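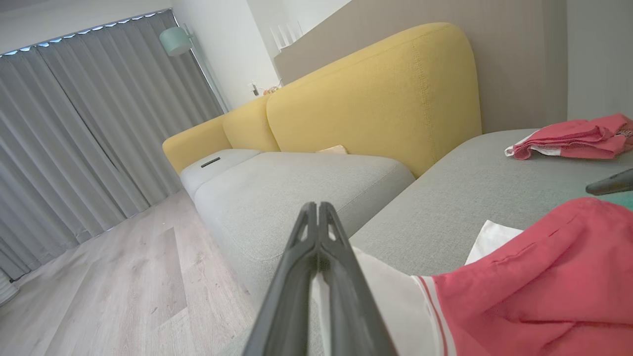
Laundry on the sofa, seen from the gripper of the Dosutik kit.

Dosutik opens orders for home laundry folding kit

Orders open in May for the Dosutik folding kit, an add-on for two-arm home robots. Price is $849. In the box: 2 grippers, wrist cameras, mounting plates, cables, the folding software. Arms not included.

Kit works on soft surfaces. Sofas, beds, a chaise. No folding table needed, no board. Most folding products want a hard flat top and good light, we wanted the living room as it is. 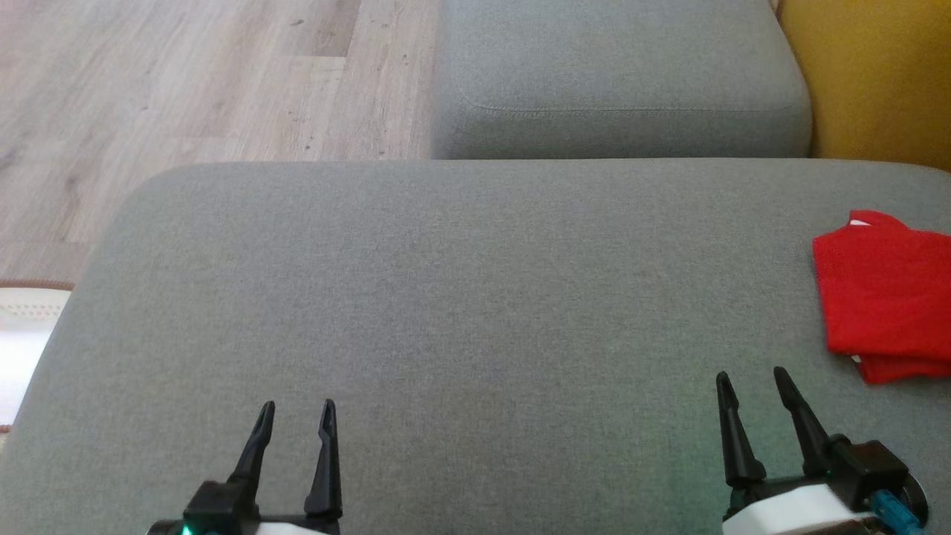 Damness Kwiatkowski

Setup takes five steps in the app and one calibration pass per arm. Shirts, shorts, towels and pillowcases are supported at launch. Fitted sheets are not, socks later this year. Software updates free for 5 years, after that a yearly plan, price to be anounced.

The narrow fingers pinch one layer of cloth at a time, and the wrist cameras look for hems and seams to grab by. Finger pads swap out without tools. Spare pads sold seperately.
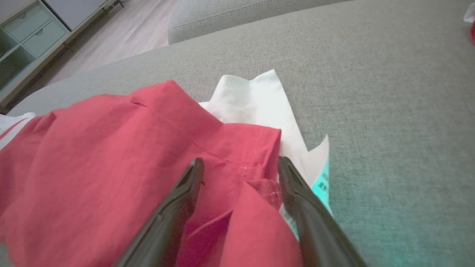 Pandden, writing after a trial of the kit, said thin shirts came out fine but thick towels needed a second try, and asked for a slower mode for evenings. A quiet mode is planed for the first update.

Review units on request. Press contact through the Dosutik web site, mornings best.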